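Print this message | E-mail this message | Thread Index | Date Index | Prev | Next

Subject: Re: [mobile-manip] open day on Saturday - how did it go??
From: Keegan Partington
To: mobile-manip list

Raghavendra Pai wrote:

> Missed the whole thing, was on the road. Did anybody from the list get
> on the Fendero open day stream? Mostly want to know
> a) is the simulator any use to people who only have one arm
> b) did they show the wrist views or just the pretty one
> c) are the scene files going to be public
> The announcement was very thin on all three.
> Raghu

Raghu, all,

Yes I was on, from start to end apart from a dropout in the middle (my end I think). Quick notes, have to leave in a bit so excuse the state of them.

Remote only of course. Saskia Tawhiri opened from the Bresten lab, short welcome, then straight into the sim which I was glad of. 174 people signed on at the peak, she read the number out. Chat was hopeless, scrolled past faster than you could read.

Your b) first as it's the easy one. They showed both. Wrist view came up right at the start and stayed up longer than I expected, Saskia talking over it on how much of a run the policy spends looking at basically nothing. Saved a couple of stills.

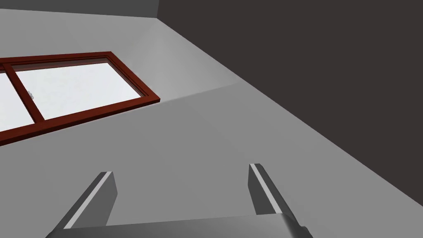
Wrist view, fingers open, window upper left.

Somebody asked why the walls are so bare. Answer from Marcelino Toledo: they want the plain version working first, textures come in after. He also said the training set has 808 runs at the moment and nearly a third were thrown out the first time round for bad grasps. Would have liked to hear more on what counts as bad, but they moved on.

Then the two arm part. Same room, wide view from behind the robot. Table on the left, stone counter on the right, and it can have an arm over each at the same time. Murray Lockyer drove. Task was tidying, small stuff on the table mostly. There's a thin black cable on there right by the red thing, and Murray says cables are what they get asked about most and what they are worst at. Fair enough, so are we. He was pretty open on the failures all the way thru, I'd say that was the best bit of the day.
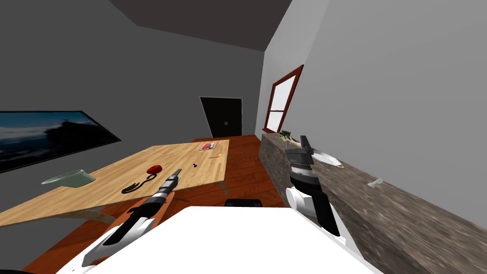 Wide view from behind the robot, an arm each over table and counter
(driven by Murray Lockyer, Demonstration Lead, Fendero)

He took questions for a good while after. What I got down:

- a) yes, one arm works. You park the other one in the config. Not tested much, he said so himself.
- Contact on thin things is still rough. The Kawaguchi branch is meant to help with that, due in Febuary if it doesn't slip.
- Dish right on the edge of the table: I asked if it was put there on purpose. Yes. Object placement is randomized and overhangs are allowed.
- c) scene files, sort of. 234 scenes planned for the public release, the license isn't settled. Wouldn't be pushed on a date.
- Runs on one decent GPU. Wide view plus both wrists slows it down a lot, he wouldn't give a figure.

Didn't see any real hardware. There was supposed to be a link over to the Cleltville site for that and it never came up, Saskia apologised and said they'd do a separate one. If anyone hears when, please post it here.

My take, worth a look if you are doing anything with two arms and household objects. For our bin picking probably not. Saskia said 3 groups outside are using it already, didnt catch the names, maybe one of them is on this list and can speak up?

Recording is supposed to go to everyone who signed up. I'll forward mine when it lands Raghu, remind me if I forget.

Keegan

Follow-Ups | References | Print this message | E-mail this message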